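Cloth rules for the folding bench

These are the rules we use for cloths at the two-arm bench in Mirthorpe. Most of them started as notes taped up by Trinidad Villanueva, and they'll suit any workshop where a gripper handles fabric and a person has to do the laundry afterward.

Read the label before the cloth goes on the bench

Microfibre lasts a long time if you follow the tag and a very short time if you don't. Wash it by itself. Cotton towels shed lint, the pile grabs the lint, and after that the cloth drags on the fingertips. Skip the fabric softener and never iron it. If the tag calls for low heat in the dryer, use low heat.
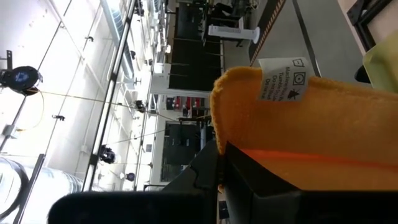 Care label on the orange cloth: machine wash, tumble dry low, do not iron.

Leave the tags on. People like to snip them off so the cloth looks tidier, but then the next person has to guess. If a tag has come away, put the cloth in the rag bin and take a new one.

Retire a cloth at 300 folds or when the edge starts to curl, whichever comes first. We keep the tally on a sheet by the door. The old Tillman cloths rarely made it past 257 before the edges went. Retired ones are still fine for floors and bike chains.

Fingertips

Wipe the fingertips with a dry lint-free rag at the start of each shift. Look along the inside faces and at any seam where fibres can catch. No solvent on rubber or printed parts -- warm water on a rag, then dry. Power to the gripper stays off while your hand is near it, even for a quick wipe.

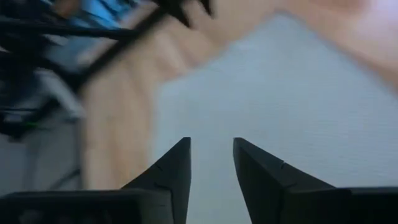

If you feel a burr, take it off with fine paper and check again by pulling a scrap of microfibre across it. A snag you can barely feel will pull a loop every time. Write down what you sanded and when.

Setting out the bench

Shake each cloth once and drop it. Don't smooth it. Keep one colour of each on the bench so that the log is easy to read later, and put spares away in a closed drawer. Cups and tools stay off the tabletop during a run. Cables go outside the reach of both arms, and if you have to move one, stop the arms first.
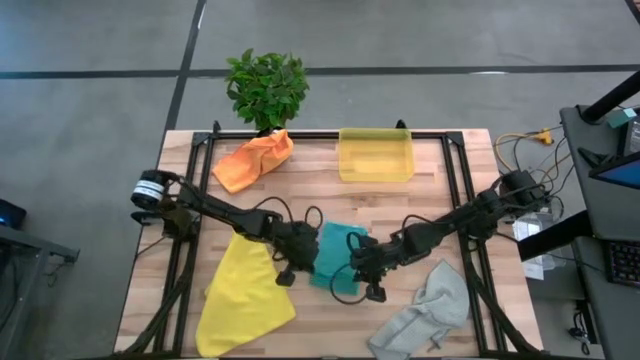
Run at reduced speed for the first 2 folds after any change to the bench. One person has the stop button and does nothing else. That person doesn't straighten cloths, answer the phone or type. If a cloth slides to the floor, leave it there until the arms are parked.

End of the day

Park both arms, power down, then clear the cloths. Anything that touched the floor goes in the wash. The Peltton bags hold a full load, but don't pack them tight. Laundry goes out on Sunday and whoever brings it back checks the tags and updates the tally sheet.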